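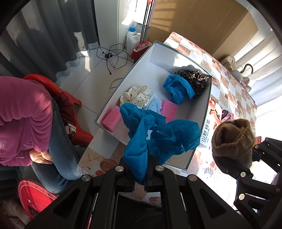

Ticket 697: gripper width estimate drifts on thin cloth
Project: Lirnthorpe (two-gripper soft item sorting)
Component: tedine-track
Status: open, workaround in place

Symptom
Width from the wrist view reads wide when the fingertips hold thin fabric. Plush items track fine. Replay flags 40 of 326 episodes, nearly all with a crumpled cloth between the tips.

Environment
Tedine 2.4 on the Ukska workstation, default config. Direct sun on the table in most of the flagged episodes.

Log
09:10 Reran calibration. No change.
09:45 Checked clock offset between the two grippers. Within tolerance, ruled out.
10:30 Plotted tip mask area against width. The cloth mask merges with the fingertip mask and the fit snaps to the cloth outline.
11:20 Switched the fit to the pivot caps only. Error drops on all but six flagged episodes.
13:05 Those six have blown highlights on a cap. Detector returns nothing and the filter coasts on the last value for up to 130 ms, then jumps.
14:40 Lowered the exposure ceiling in replay. No effect, as expected, the pixels are already clipped. Needs a fix at capture.

Workaround
Set width_source=caps in the Kordestani branch. Drop any segment where coast time is over the limit.

To do
Add a regression case with thin cloth.
Ask for an exposure cap in the next capture build.
Do not merge to main until the coast jump is handled.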